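Unit 7: Padlocks and Small Containers
Course handout, Storage and Keyholding
Prepared by Savita Chaudhary. Updated April 2, 2026.

Read this before the practical. Bring the handout with you, along with the key log from Unit 6.

1. Parts of a padlock

The shackle is the U-shaped bar at the top. The body is the block it closes into. Inside the body are the cylinder, which takes the key, and the latch, which catches a notch in the shackle. On most small locks only one leg of the shackle comes free when it opens. The other leg stays in the body and turns. This is called the toe and heel, and you will be asked to use those words in the practical.

Some locks latch on both legs. These are harder to force but they need to be pushed in straight. If a lock will not close, check that both legs are lined up before you push harder.

2. Body materials

Brass does not rust and is easy to machine, so it is common on small locks. It is also soft. Laminated steel is stronger and heavier. Covered locks have a jacket of rubber or plastic over the metal. The covering keeps the lock from scratching the thing it hangs on and keeps some rain out. It does not make the lock stronger.

Do not judge a lock by its color. A gold-colored body may be brass or may be plated. Check the maker's sheet or weigh the lock.

3. Shackle clearance

Clearance is the space inside the loop when the lock is closed. Too little and the lock will not go through the hasp. Too much and there is room for a bar. Ravindra Rastogi will go over the clearance table in class. Copy it into your notes, as it is not printed in this handout.

4. Drums and round containers

A round container laid on its side will roll. Stand it on its flat end or chock it on both sides. Look at the rim before you stack anything on it. If the rim is raised, the load sits on the rim and the middle of the lid carries nothing.

The store at Wadby holds 400 containers on 33 shelves. Every one has a shelf number, and the lock has the same number on its tag. Locks go back on their own container. Spare locks stay with Anju Grewal at the desk.

5. Care

Wipe the body with a dry cloth. Use dry graphite in the keyway, a small amount, and work the key in and out. Oil collects dust. Check the tag and sign the log.

For the practical, work in groups of 2. Each group fills in one sheet: body type, shackle type, any maker's name on the body, and the state of the container rim.

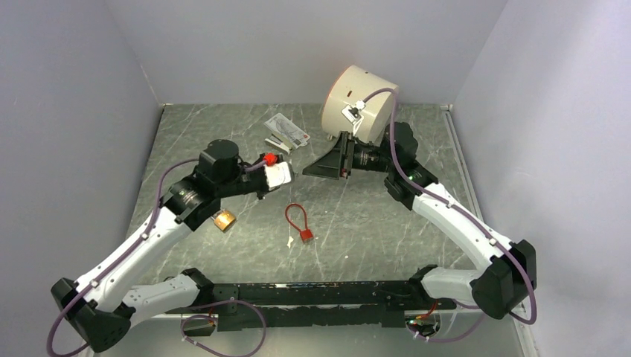
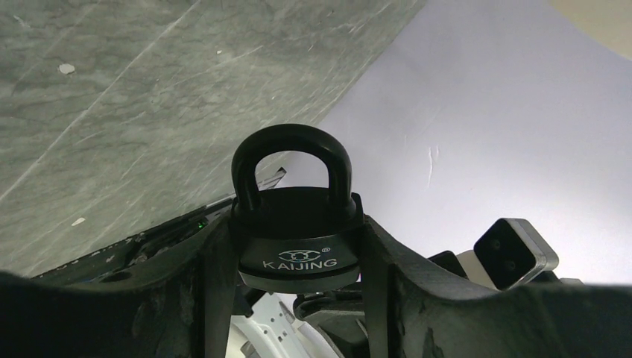 The lock in the close view is marked KAIJING. 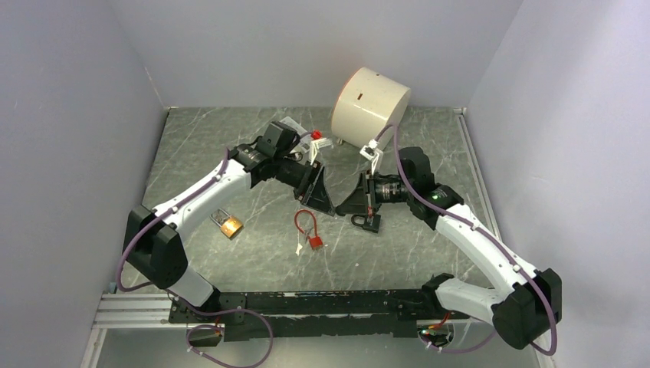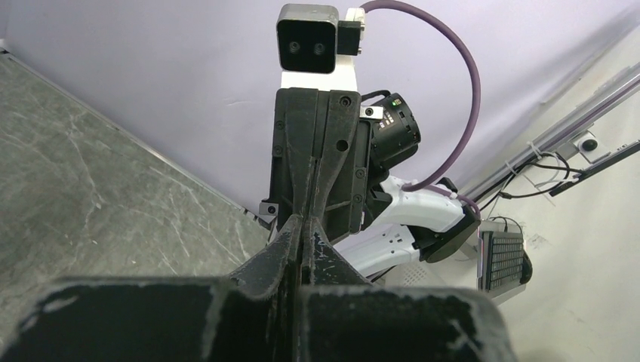 Reading time: 2 min

Sheets go in the tray by the door at the end of the session. Late sheets can be handed to Santosh Prajapati. Unit 8 covers hasps and staples.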